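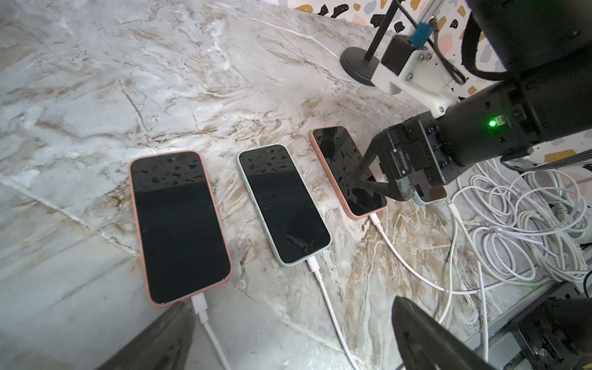
# Zutell four-port charger and cable set: two months on my kitchen counter

*7 Oct 2025*

We are a four-phone household, and for years we charged those four phones in four different rooms with whatever cord happened to be closest. Mine lived behind the nightstand, my husband's was in the den, and the kids took theirs to bed (I knew they did, they knew I knew). In August I finally got fed up and bought the Zutell set, which is one charging block with four ports plus four white cables, and I moved the whole operation to the kitchen.

I should say up front that I paid for it myself, and that I'm picky about anything that has to live on my counter. The counter is the nicest thing in the house — pale gray and white with all that brown and rust running through it — and I'd spent ages clearing junk off it. Adding cords on purpose felt like going backward!

## What comes in the box

The block, the four cables, a wall cord for the block and a folded sheet of instructions in very small print. There are no adapters, so look at the bottom of your phones before you order. All of ours take the same plug, thank goodness. If yours don't, you'd be swapping in your own cords, and then you're really only paying for the block.

The block is white and fits in the palm of my hand. It has rubber feet, and they do grip, though mine sits back in the corner by the toaster where it isn't going anywhere.

## The cables

I'm giving these their own section because they're what I look at every day.

They're plain, smooth white cords, no braiding. I went back and forth on that. Braided ones seem tougher to me, but the last braided set I had (Poduval, from the hardware store) picked up every crumb and drip of oil in the kitchen and looked disgusting by Thanksgiving. These wipe off. I run a damp cloth down them with everything unplugged when I do the counter, and they come up clean.

They're long enough. From the corner they reach the spot where we lay the phones out with plenty left over, and the left over part is my main complaint, because the extra just loops around on the stone. They came coiled tight in the box and mine held on to that shape for weeks. One of them still wants to swing out in a big curve no matter how I lay it. I tried warming it in the sun on the windowsill, which somebody online swore by, and I couldn't tell any difference.

What I'd really like is two short cables and two long ones. Zutell doesn't sell it that way, at least not that I could find.

The plug ends are good. They click in with a nice firm feel, and they go in with our cases on. That was my big worry going in! My daughter's case has a chunky edge on it, and she has already had to give up on one car charger that couldn't get past the rim. No trouble with these at all.

## A word about the cases, since people always ask

We have pink ones and pale greeny-blue ones, all in the same sherbet kind of family, and yes, my husband carries one too. They're from Plesura and I got them in a bundle. I can tell whose phone is whose from across the kitchen, even lying face up with the screens off, and that has cut down on the "who has my phone" yelling more than any charger could.

They're not perfect. The lighter colors show grime around the edges, and the pinker the case, the more it seems to pick up from the inside of a jeans pocket. Dish soap and an old toothbrush gets most of it.

## How it charges

I'm not a testing lab. I can tell you that when we put all of them on after supper, all of them are full by morning, every time so far. With just one phone on it charges quicker than the old setup did, enough that I noticed without looking at a clock. With everybody plugged in at once it slows down, and the sheet says it will, because the ports share the power. If you need to go from dead to full on four phones in the hour before a ball game, I'd look for something beefier.

The block gets warm. I've put my hand on it plenty of times, being nervous about that kind of thing, and it has never been more than warm. I do keep the dish towels away from it.

There's a little light on the front. It's green and much too bright, and it stays on all night. I put a piece of painter's tape over it and I can still see it from the hallway.

## Compared with the stand I had before

Before this I tried a Hinivetti upright stand, the kind with slots like a toast rack. I really wanted to love it! It took up a lot less room, I'll give it that. But the slots were skinny, so every phone had to come out of its case, and you can imagine how long my teenagers kept that up. It also rocked whenever you pulled one phone out.

With the Zutell there's no stand at all, you just lay the phones down wherever. It uses more counter, and ours end up strung out in a slanty line with cords trailing off the same side. If you want things to look like a magazine, you'll need to buy a tray or build something. I've thought about a tray. So far I've just scooted the fruit bowl over.

## One small problem and how they handled it

One of the original cables was a dud. It would charge, stop, charge, stop, and the phone would ding every single time, which at two in the morning is a lot. I emailed Zutell with my order number and a short video of it happening, and a new cable showed up in the mailbox the next week. They didn't ask for the bad one back. The replacement has been fine, and if anything it lies a little flatter than the others.

## The good and the not so good

**Good**

- Everything charges in one spot overnight
- Cords wipe clean
- Plugs fit with thick cases on
- Customer service wrote back like a person

**Not so good**

- All the cables are the same length, too long for a counter
- The green light, good grief
- Slower with every port in use
- Nothing included to keep the cords together

## Would I buy it again?

I would, yes. I'd grab a pack of those hook-and-loop cable ties at the same time — I finally did last week and I've used two so far, on the pair of cords closest to the toaster. I'm giving it 4 stars out of five, and it would be higher with a couple of shorter cords in the box. My sister wants one for her place now, and I told her to measure from her outlet first and then come see how much slack I've got lying around.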